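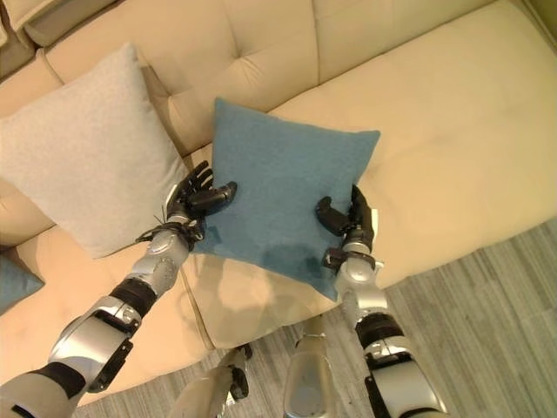
Tema 4. Tapicería: rellenos, tensión y cierre. Apuntes de clase, versión sin corregir, el que vea errores que me los pase. Recordatorio del tema anterior: el tejido no aguanta solo, aguanta lo que tiene debajo (cincha, muelle, arpillera, relleno, entretela). Si falla una capa se nota arriba, tarde o temprano. El capitoné del respaldo beige es buen caso para empezar: hundidos pequeños y pliegues en diagonal que van de uno a otro. El asiento largo va liso, y en liso se ve todo, hasta la zona en que la tela cede un poco. Mirad las costuras también, finas. El cojín cuadrado azul verdoso lo dejamos para el tema 6 (fundas sueltas, cremallera, vivo).

4.1 Rellenos

Crin vegetal, crin animal, guata, espuma, pluma. En el examen entran todos menos la pluma.

Crin animal: cara, elástica, dura décadas. Se puede lavar, cardar y volver a poner. Ojo con el polvo al abrir piezas viejas, mascarilla siempre.
Crin vegetal: más barata, se apelmaza antes. Mucha silla de los años cincuenta lleva esto.
Espuma de poliuretano: lo que hay hoy en casi todo. Dos datos distintos que la gente mezcla: densidad (cuánto pesa el metro cúbico) y dureza (cuánto resiste al apretar). Una espuma puede ser densa y blanda. Repito porque cae todos los años, densa y blanda es posible.
Guata: va encima de la espuma, redondea cantos y evita que la tela roce directamente. No es relleno estructural, no vale para subir altura.

Para el respaldo se usa espuma más blanda que para el asiento. En los brazos depende del armazón.

Pregunta de Alina en clase: si se puede pegar espuma vieja con nueva. Poder se puede, pero la vieja ya ha perdido altura y en unos meses hay escalón. Mejor cambiar el bloque entero.

4.2 Capitoné

Orden de trabajo:
marcar la trama en el relleno (rombo, casi siempre más alto que ancho)
perforar la espuma en cada punto
marcar la tela por el revés, con el margen añadido
empezar por el centro, nunca por una esquina
pasar el hilo con aguja larga, botón, nudo corredizo, NO apretar del todo
formar los pliegues con la regla de hueso o con el mango de una cuchara
apretar al final, todos, de dentro hacia fuera

El margen de tela es lo que más se calcula mal. Cuanto más profundo el botón, más tela se come. Se hace una prueba con un botón y cuatro puntos alrededor, se mide con cinta flexible siguiendo el hundido y se saca la diferencia con la medida plana. Esa diferencia por cada hueco de la trama. Para un cabecero de los del taller solemos ir a 5 cm por rombo, pero medid siempre, no copiéis el número.

Los pliegues miran hacia abajo en un respaldo. Si miran hacia arriba cojen polvo y migas. En piezas horizontales da igual, se elige una dirección y se mantiene.

Variante: botón falso o hundido sin botón, solo puntada. Más rápido, marca menos.

4.3 Tensión de la tela

Se fija primero provisional, 3 grapas por lado, en el centro. Luego se va del centro a las esquinas alternando lados opuestos. Quien empieza por una esquina acaba con la trama torcida y en una raya se ve desde la puerta.

Hilo recto: comprobarlo antes de cortar. En terciopelo además la dirección del pelo, flecha con tiza por detrás en TODAS las piezas.

Bolsas en el asiento, causas: relleno corto, tela poco tensa, espuma vencida, cincha floja. Revisar de abajo a arriba. Boris Zeman trajo un sillón al que le habían retapizado dos veces y el problema era la cincha, nadie le dio la vuelta.

4.4 Cierre

Puntada invisible con aguja curva. Hilo encerado. Entrar justo enfrente de donde se ha salido, sino tira en diagonal y frunce. Tapa inferior de tela negra, grapada con el borde doblado hacia dentro.

Práctica para enero

Panel capitoné pequeño, en parejas. Ozan Akbulut y Hòa Giáp comparten mesa con la máquina de pespunte, los demas que se apunten en la hoja del taller. Material: espuma ya cortada, tela de Altıntaş (queda del rollo gris), botones sin forrar, los forráis vosotros. Hay que entregar también la ficha con el cálculo del margen, sin ficha no se corrige.

Para leer: el capítulo de muelles del manual, hasta el atado a ocho. Falta aquí el cuadro de agujas, lo cuelgo cuando lo encuentre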